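Notebook, June. Plush ketchup bottle, label patch

Still not convinced the stitching on these will last.

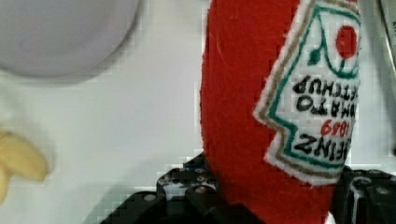
Does the fuzzy red fabric need washing before we check the patch?
Leave it unwashed; a damp cloth on the red part is enough.

Bodin's sheet claims 200 rubs with no loose thread. I'll believe it at 20. Black lettering first, then the green outline.

Comments (2)
Durkudlow bench: 200 rubs with what, a feather?
Fokcombe: Try the tomato too, ours frayed there.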